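The Two Shelves

When the shelves arrived at the house in Sangkhawat, Sabina Gunawardena danced in her socks. She had wanted them for so long! For years her books had lived in crates, and the crates had lived wherever there was room, and her cookbooks had lived under the bed, where they picked up fluff and the occasional sock.

"Two of them," she told Wiroj Wannasri on the phone. "One for each side. Come and look before I put a single thing on them. I want somebody else to see the wood."

Wiroj came over with his level and a bag of oranges. He had worked at the Dira lumber yard half his life and he could not walk past a plank without touching it. He touched these. He ran his thumb down one long post, all the way, and then did it again.

"Look how straight that grain goes," he said. "Oh, that's lovely. Who made them?"

"A shop called Clidesik. I paid 200 for the pair and I'd have paid more."

"Don't tell them that."

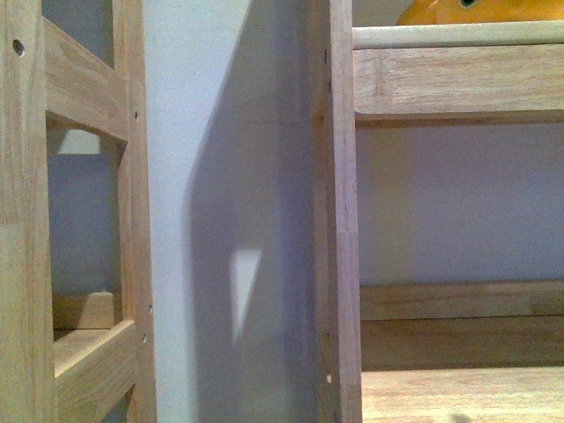 Sabina's shelves, and the pale wall between them.

They sat on the floor and ate the oranges and talked about what should go where. Sabina wanted the cookbooks low, so she could grab one on the way to the stove. Wiroj thought heavy things belonged at the bottom anyway, so they agreed for once, and then they disagreed happily about everything else - the atlases, the radio, her grandmother's blue teapot that had lost its lid before either of them was born.

"And the wall?" he asked. "What goes in the middle?"

She had a whole list. A mirror. A calendar. The big framed map of the Pitix ferry routes that she'd bought at a yard sale and never hung. She got up and held her hands out to show him how wide the map was, and it was too wide, and she didn't mind a bit.

"Leave it a while," said Wiroj. "See what it does."

"What does a wall do?"

He peeled another orange and wouldn't say. 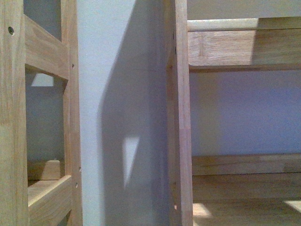 Sangkhawat, July

Dear Wiroj,

You could have told me! I've been sitting here with my coffee going cold, watching the shadow. It's big and blue-gray and slanted, and right inside it there's a little bright triangle, pointing down, where the light sneaks through the wood. I put my finger on it like a kid.

The map is going in the hall. I've made up my mind. I am keeping this wall exactly as it is, and you can laugh all you like.

The cookbooks go up tomorrow, all 88 of them (I know, I know). I'm going to do them by color first, and if that's silly I'll do them by soup. Come for dinner and bring the level again, because I want to build a bench to match and I'd like it to be straight. I asked Clidesik whether they'd sell me the leftover boards and they said yes - can you believe it?

Your friend with the best wall in town,
Sabina

He read the letter standing up by the gate, and then he went in and read it to the cat. He found his good pencil. On the back of the envelope he drew a bench, low and plain, with two rails and a gap between them, and he thought for a long time about where the light would get through.
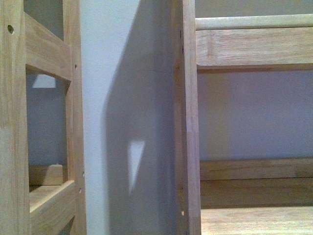

Did Sabina ever hang anything between the shelves?
She never did. The map stayed in the hall, and the bench went by the window, where Wiroj had drawn it.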